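List archive | Threads | Previous | Next | Search

Subject: Re: Label dates for the cider shelf
Date: Sep 21, 2021

Hello everyone,

I answer below the part about labels, and after that I have one question of my own.

> We are still waiting to hear if the small producers must put
> the bottling date on the front label or if the back is enough.
> Flodivell told us the front. The shop in Mirnberg told us they
> do not care. We have 49 cases ready and I would not like to
> open them all again for a sticker. Also, does anybody still
> want to share the pallet in April?

For our perry we print the bottling date on the back, under the volume, and the shop in Mirnberg has taken it this way for two seasons. I asked them again on the phone last week. They said the date must be readable without turning the bottle upside down, and that is their whole rule. If Flodivell wants it on the front, I think this is their own wish for their own shelves, so you could ask them to accept a neck tag. We did this once with the dry cider. The tags cost us 9 cents each and one evening of work, and the cases could stay taped until the delivery day.

Please check the colour of the ink before you order. Our first tags were dark grey on brown, and at the tasting several people had to carry the bottle to the window to read it. 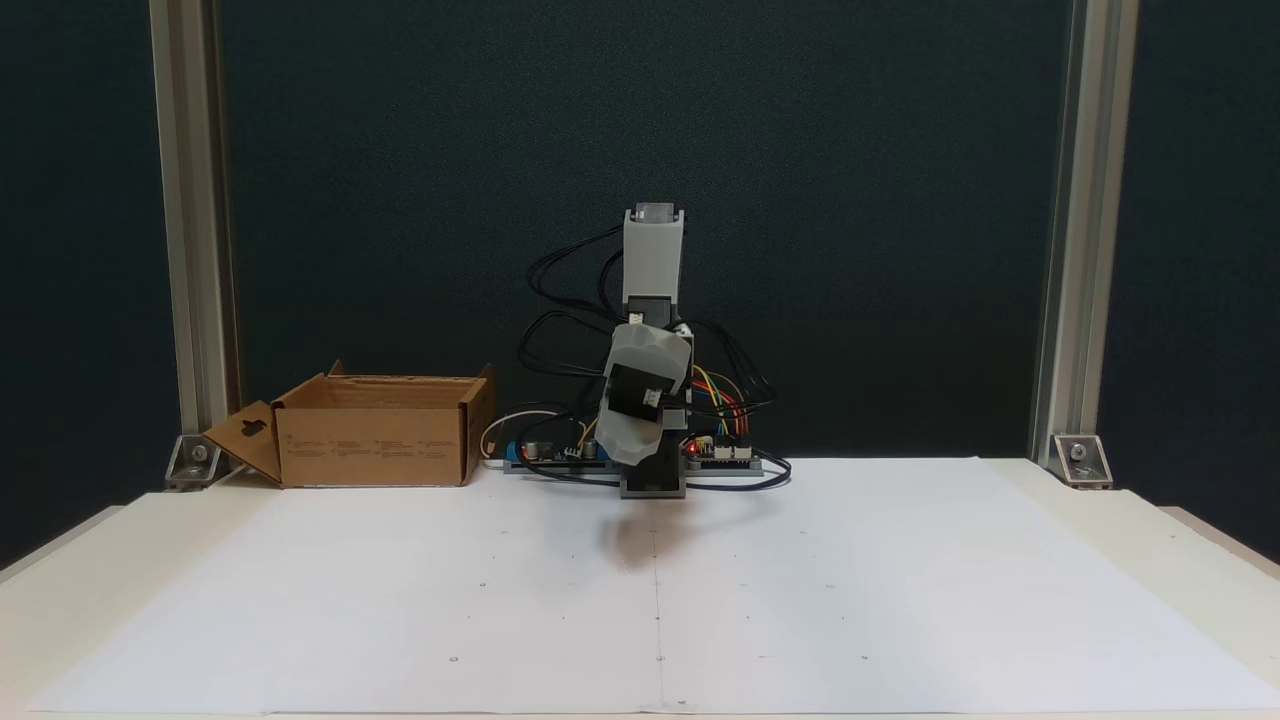 Arm on the white table, with its cables.

About the pallet: yes, I am still interested, but only for half of it. Last time I took too many of the 750 mL bottles and I still have 7 boxes of them behind the press. I would prefer the smaller ones now. If Đinh Orchard also wants the small size, we could fill the pallet between us and divide the freight by weight, as we did before. I can receive it at our place, where the truck has enough room to turn.

Now my question. We are planning a small tasting with cheese, and I would like to serve a Stilton with the perry. My neighbour says the perry is too light for it and that I should open the keeved cider. I tried both at home. With the perry, the cheese was very strong at the beginning, but after the second glass I liked it more. With the keeved cider it was pleasant from the start, only a little heavy. Has anybody served this combination to guests, and at which temperature? I keep the perry at 9 degrees and I suspect it is too cold for this purpose.

I would also be glad to hear which plain crackers you use. The ones with rosemary covered the flavour of everything.

If you want one of our neck tags to look at, write to me off the list with your postal address and I will put 2 in an envelope.

Kind regards from the perry shed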